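普朗迪斯（Prondis）两款夹爪同台试用，四月公布完整结果

2018年1月29日　本站消息

年关将近，普朗迪斯的实验室里倒是一点也没有要歇下来的意思。上周起，这里的小组开始做一件大家念叨了很久的事：把多指手和平行夹爪放到同一张桌子前，做同一套家务活，看看各自到底顺手在哪里，别扭又在哪里。多指手这边用的是Pletden的样品，平行夹爪则是Brillum去年改过指尖的那一版，两边的控制器都换成了小组自己写的Mao，免得比来比去，最后比的是软件。 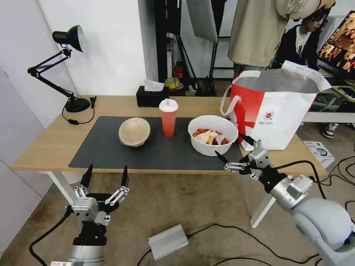
多指手先上场。小组给它定的规矩很朴素，每样东西抓100次，拿起来、挪个位置、再放下，中途滑脱或者碰倒旁边的物件都算失败。挑东西的时候大家颇费了一番口舌，有人想用标准积木，后来还是觉得家里有什么就摆什么更实在，于是倒扣的碗、带吸管的红色杯子、盛着食物的白碗都上了桌，连纸巾盒也没落下。倒扣的碗最叫人头疼，碗面是圆的，手指从两侧合拢时稍微偏一点就会打滑，操作的同事为此把接近角度调了好几个下午。杯子要省心得多，只是力气得收着些，捏重了盖子容易松。

换装平行夹爪花的时间比预想的短，法兰接口早先统一过，拧好螺丝、重新标定一遍就能接着干。
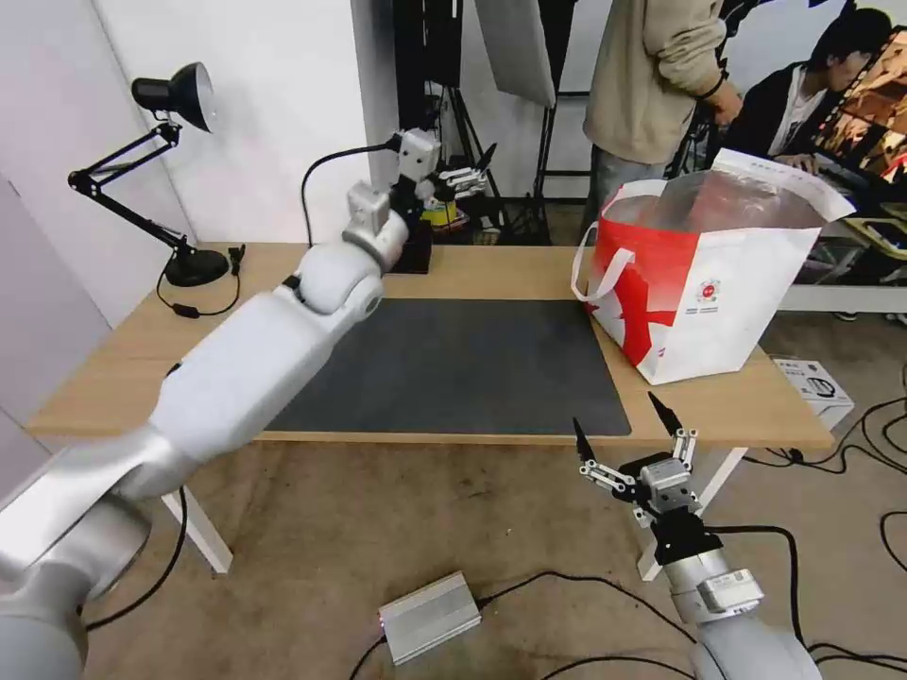
到目前为止，两种末端加起来已经记下1,876次抓取，大约还要再跑两周，数据才够拿出来说话。小组的初步感觉是，平行夹爪动作干脆，重复起来很稳，碰上购物袋的提手这类细软的东西也不怵；多指手慢一些，调参数也费神，可对付形状不规整的物件时，余地确实要大一点。至于头部相机的视角要不要再压低几度，眼下还在争，一派嫌手臂挡住桌面，另一派担心压低以后看不全桌子后沿，估计还得再试几轮。

完整的对比结果计划在四月公布，届时会连同Mao的抓取参数一起放出来。手头正好有同类夹爪的朋友，也欢迎来信聊聊，尤其是指尖材料磨损方面的经验，小组很想听一听。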